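News from the software bench: Wultlow gets a new planner

Oct 21, 2025

Hello again, and thank you to everybody who wrote in after the July newsletter to ask what had become of Wultlow. We had rather gone quiet on it, I know, and the short answer is that we spent most of the summer rewriting the part that decides how two arms share one table. It took longer than we said it would (it always does!) but the new version is now in daily use on the bench, and I am very pleased with it.

For those who have joined us since, Wultlow is our planning software, and it sits between Tollen, which does the seeing, and Camacho, which does the moving. The old planner treated the pair of arms as one big machine and worked out every joint for both of them before either was allowed to budge. That was safe enough, but it was dreadfully slow, and if a basket got nudged in the meantime the whole plan went in the bin and we all sat and waited for another.

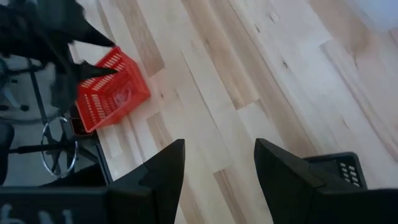 The new one gives each arm its own plan and its own little piece of space, booked ahead of time, a bit like booking a lane at the swimming baths. If both want the same patch, one of them gets it and the other plans a way round or holds still. Consuelo Montoya wrote the booking part and has been very patient with the rest of us while we learnt to read her log files. Bookings now run out after 5 seconds unless they are renewed, so an arm that has stopped for some reason of its own can't sit on a corner of the table all afternoon, as one of them used to do before we put that in.

Perception has had some attention as well. Slotted baskets have been a nuisance to Tollen from the very start, and I suspect anybody who works with depth data will be nodding along at this point. The depth readings go through the gaps and land on whatever lies behind, so what ought to be a wall comes back as a sort of comb, and the planner would cheerfully try to send a fingertip through it.
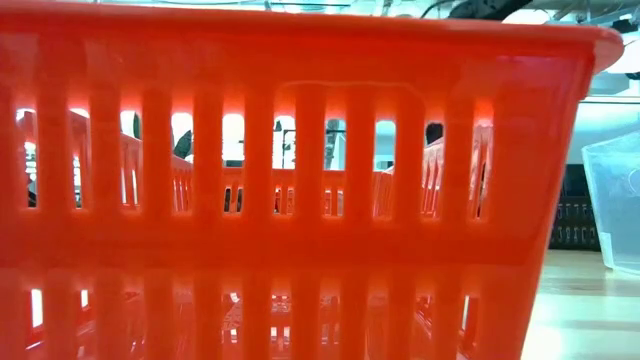
We tried filling the holes with a smoothing step, which worked nicely on the baskets and then swallowed the handles of everything else, so out it came again. What we do now is fit a plain box to the rim and trust that for the walls, and only go back to the raw points when a gripper is due to close on an edge. Clear containers are still hard. Tollen finds the rim on a good day and loses the rest, and for the moment we mark them by hand at the start of a run. If you have a better idea, please do write to me, I would love to hear it.

On to testing. We replayed 1646 recorded runs through the new planner before we let it anywhere near the motors, and Lollosus, our replay tool, flagged 30 that it didn't like. Most of those came down to one rounding mistake in the time stamps, which made one arm believe it was slightly ahead of the other.

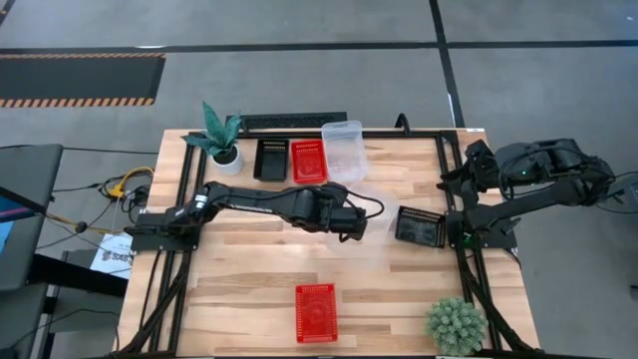

The remaining few were more interesting, and had to do with the wrist cables, which the old model left out altogether. Camacho now carries a fat, soft tube round each wrist as a stand-in for the cable. It's a crude way to go about it and it does make the arms a little shy of each other near the middle of the table, so expect that margin to shrink as we get braver.

If you are running Wultlow yourselves, please read the upgrade notes before you switch over, as the old settings file will load without complaint and then ignore your speed limits. We are fixing that next. The notes are on the downloads page, along with the new Lollosus, and Consuelo is happy to take questions at the usual address.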